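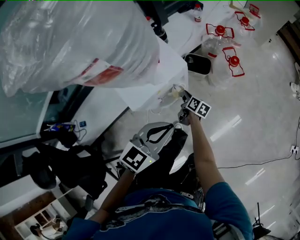 Figure 3. Hand-held collection with two marked grippers. The left gripper reaches towards a clear plastic bottle at the table edge; the right one is held lower, near the torso.

4.2 Collection in cluttered rooms

All demonstrations were recorded with the hand-held pair, no arm in the loop. Each gripper carries printed square markers (Fig. 3), and pose is recovered from these plus the head view. We kept 232 demonstrations out of more than 2,000 attempts across both sites, Bramisholm and Wustitz. Most rejects: marker lost for longer than 8 frames. Threshold picked by hand on the Wustitz set, then left alone.

Rooms were not tidied. Clear plastic is the hard case, both bottles and bags, as the depth estimate goes straight through to whatever is behind. Adding the Preltex filter helped on bottles, less so on bags. We did not tune it per room, though Magaña's version does and reports smoother tracks.

Reaches with one hand raised and the other near the body were tracked worse than we expected. The low hand leaves the head view when the wearer looks up, and the pose drifts untill it comes back. Interpolating over short gaps was fine. Longer gaps we cut. A second pass by Araceli Sotomayor relabelled 108 clips where left and right had been swapped; these are included in the kept set.

Policy trained on the kept set only, same settings as Section 4.1. Results by object type are in Table 2, bags reported seperately.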